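Can a Machine Clear the Counter Yet?
Final report, Household Automation Project
Madhu Jaiswal
5/3/19

1. Why I picked this question

In January our class got a sales talk from Cunis, a company that wants to put robot arms in kitchens and in the back rooms of small shops. The speaker told us the hard part was over. Arms are cheap enough, grippers are good enough, and the software has practiced on simulated clutter until it can tidy anything a family leaves lying around. I wrote down "anything" and put a line under it.

My family runs a small store in Jorkville, so I know what gets left on a counter by closing time. I decided to find out how much of the claim holds up for one plain chore: pick up what is on the surface and put each thing where it belongs. All of my work was done in simulation. I had no real arm to use, and a simulator is where companies like this one do most of their bragging anyway.

2. The chore

A counter is harder than a shelf. On a shelf, things face forward and stand apart. On a counter they lie at angles, and hardly any two of them want to be held the same way. A phone is a good first test. It is flat, stiff and easy to find, and two fingers can close on it from either side.

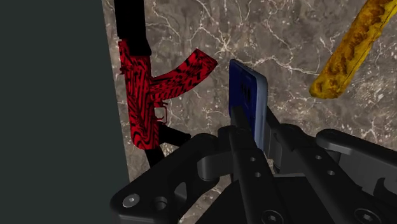
If every object in a house were shaped like that, I would have a much shorter report. Holding one thing is the part that sales talks like to show. What they leave out is the choice of what to hold next, which way to turn it, and where it goes. A phone goes to its owner, or to a charger, or stays exactly where it is if somebody is about to use it. My software had no idea which. It had a drop point, and I was the one who typed it in.

3. What I had to work with

The scene files came from a set called Pokico. The control program was the one our lab uses, Prajapati, with its standard settings. The full set is said to hold 3,000 objects. I could load 1,987 of them, and the rest gave errors I never solved. I don't think this changed my results, but a reader should know about it.

My time limit was 30 minutes for a full surface. I chose that number myself by thinking about how long a tired person would put up with waiting. I could clear the same mess by hand in much less, and I would not need the room cleared of people first.

4. Where it gets hard

Mixed surfaces are where my doubts grew. A table knife should be taken by the handle. A spatula is thick at one end and thin along the shaft, so the best place to grab it is not the easiest place to find. A small bottle on its side may roll when a finger touches it. Flat cards are bad for any gripper with stiff fingers, as there is nothing to pinch until an edge comes up. 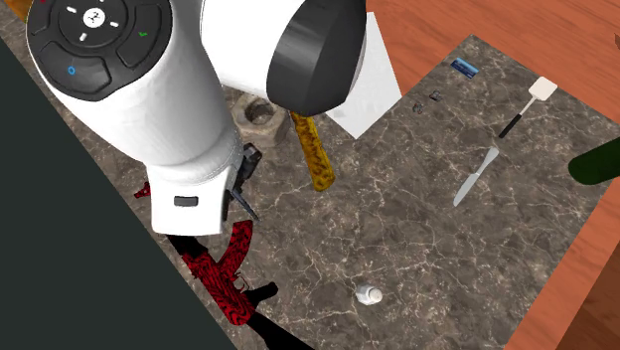 The arm itself takes up space too. To get at one object it has to pass over others, and any camera mounted above loses sight of whatever is under the wrist. People handle this without thinking. We lean over, or feel around, or slide a thing to the edge and catch it. The program I used can do none of that unless someone writes it in - and then it works for that one case.

There is also the matter of judgment. A toy belongs in a different place from a knife, even when they are found side by side. Sorting by shape will not get you there. Sorting by name might, if the names are right and the household agrees on them, and mine does not.

5. Cost

Cunis told us to expect a starting price of around $2,000 for a home arm. That did not include the mounting, the camera or any help setting it up. For a store our size I can't make the numbers work. We would still need a person nearby to deal with whatever it passed over, and that person could wipe the counter as well.

6. What I would do differently

I should have picked fewer kinds of objects and spent longer on each. I also wish I had kept better notes in the first weeks, when I was changing settings and test layouts together and could not tell later which change had mattered. Anyone taking this over should start with the cards and the knife, and should ask the company for a full run on a messy counter with no cuts in the video. I asked twice and am still waiting.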